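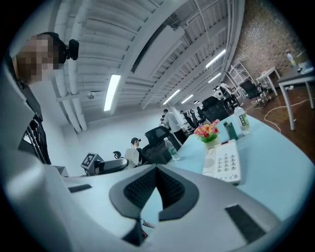

View from the camera of a hand-held gripper during a collection session. The wearer of a head-mounted camera is at upper left.

Hand-held gripper demonstration

Hand-held gripper demonstration is a method of gathering training examples for robot manipulation in which a person carries out a task using a gripper held in the hand. The gripper carries its own camera, and the recorded video, together with the estimated path of the tool through space, forms the example. No robot arm is needed while the examples are being gathered. A learning system trained on them is later run on an arm fitted with a gripper of matching shape.

The method belongs to the wider field of learning from demonstration. It is usually set apart from teleoperation, in which a person drives a real arm from a distance, and from kinaesthetic teaching, in which the arm is pushed through the motion by hand.

Contents
1 Equipment
2 Procedure
3 Processing
4 Collection sites
5 Limitations
6 See also

Equipment

A typical tool consists of a rigid body, a pair of fingers and a camera fixed so that the fingers, or the space in front of them, stay within view. The camera's position relative to the body must not change between sessions, as the trained system will expect to see the tool in the same part of the image each time. Wide-angle lenses are common. They keep more of the room in view, which helps when the path of the tool is worked out from the video alone.

Some set-ups add a second camera worn on the head of the person giving the demonstration. The head view records the wider workspace and often the hands, while the gripper view records contact with the object. The two recordings must share a clock or be aligned afterwards.

Printed square markers in black and white, known as fiducial markers, may be fixed to equipment or placed in the room. Software can find such a marker in an image and, if its size is known, calculate its distance and angle from the camera.

Procedure

A session normally begins with calibration. The lens is checked against a printed pattern, the fingers are opened and closed fully to record their range, and the tool is moved slowly through the room to build a map. The map is used to locate the tool in later recordings.

Each demonstration, or episode, covers one attempt at one task, such as lifting a cup and setting it on a saucer. The start and end are marked by a button, a spoken word or a fixed gesture. Objects are moved between episodes so that the system does not learn a single fixed layout. A simple task in one room may be covered by 300 episodes. Sets intended to work in unfamiliar rooms are larger, and 3000 episodes spread over many sites is a common planning figure.

Failed attempts are handled in different ways. Some groups delete them, some keep them with a label, and some keep only those in which the person recovered and finished the task.

Processing

Raw recordings are cut into episodes and the path of the tool is estimated for each. Episodes in which tracking is lost are discarded or sent for manual review. The width of the finger opening is read from the image or from a sensor, and is stored alongside the path as part of the action to be learned.

Faces are normally blurred or pixelated before a set is released. This applies to bystanders as well as to the person giving the demonstration, and wide lenses make it a routine step even when the task itself involves only a tabletop.

Collection sites

Early sets were recorded on a single bench against a plain background. Systems trained on them often failed when the lighting or the furniture changed. Later practice favours working rooms, including offices, kitchens and workshops, where desks, cables, bottles and passing people appear in the recordings.

The Plonby collection was planned by Henk Bosman with 100 episodes for each combination of room and task. Its recording format was later adopted, with changes to the time stamps, by the Prirnomis project. Both store the gripper and head views as separate files.

Limitations

A person can move faster than many arms, and can reach positions that an arm mounted on a table cannot. Episodes containing such motions must be slowed or filtered out. The method also records little about force unless sensors are added to the fingers.

Tracking from video is weakest near blank walls, under flickering light and when a large object fills the view. Fast turns blur the image and may break the estimated path.

See also
Imitation learning
Teleoperation
Fiducial marker
Camera calibration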